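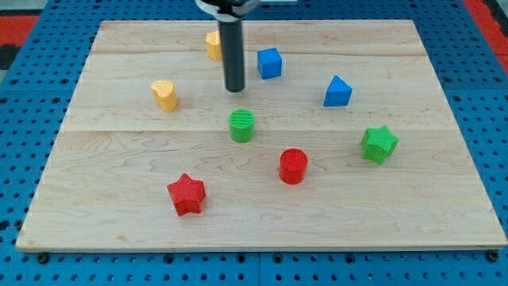
Push rod over the board, all eight blocks out.

Building a push-rod test board for a small arm

Last updated: April 2021

Write-up of the block pushing setup at the Brerunside shared workshop. Quick notes, done between other jobs, so shout if a step is missing.

What you need

- a pegboard base, ours is the blue one
- a flat wooden board, pale is best, the colours show up well on it
- two screws for the front edge, plus washers if your holes are sloppy
- a black rod for the tool, round end
- collar or bracket to clamp it
- printed blocks
- your arm and whatever runs it (we use Addo, the little script set from the Dostlow build)

1. The board

Ours is three planks glued edge to edge. Clamp overnight. Sand across the seams until a fingernail doesn't catch, then sand again. Any lip at all and a block stops dead there, or tips. Don't varnish it. We tried on the first board and the blocks stuck in patches.

Lay it flat on the pegboard. Screws go just in front of the front edge, one near each corner, so the board can't creep forward. Leave the heads low.

2. The blocks

Two each of yellow, blue, green and red. Shapes are up to you. We have hearts, a cube, a triangle, cylinders, stars. Cylinders are the nasty ones, push one off centre and it spins away to the side. Stars catch on the rod between the points. Start with the cube.

Print flat face down, 30 percent infill. Ridges on the top are fine, leave them. Rub the bottom on fine paper for a minute or so, that matters more than the top.

3. The rod

Round off the bottom end with a file. Sharp edge = scratched board. Slide it up into the collar and nip the bolt, not tight yet.

Bring the arm down slowly over the middle plank with the blocks off. Stop just clear of the wood. Slip a bit of card under, if it drags go up a touch. Now tighten. Check the same gap at all four corners of the board, ours was out at the back and needed a strip of tape under the far edge.

4. First run

Set the height limit before anything else. Then the speed limit. Then put the blocks on, spread out with bare wood between them so the rod can get down without landing on one.

Run one push with your hand on the stop button. Short one, in a straight line. If the block tips the rod is too high, lower it and go agian.

We left ours doing random pushes after that, 1,000 of them, and lost 71 to blocks going off the side. A low fence would fix it. Planned for June, when the Otutmont saw is back.

5. Bits that went wrong

Collar works loose. Check it every session, mark the rod with a paint pen so you can see if its slipped.

Sawdust under the board. Lift it and brush out the pegboard holes.

Search this site Go

Contact | © Brerunside Workshop | Back to top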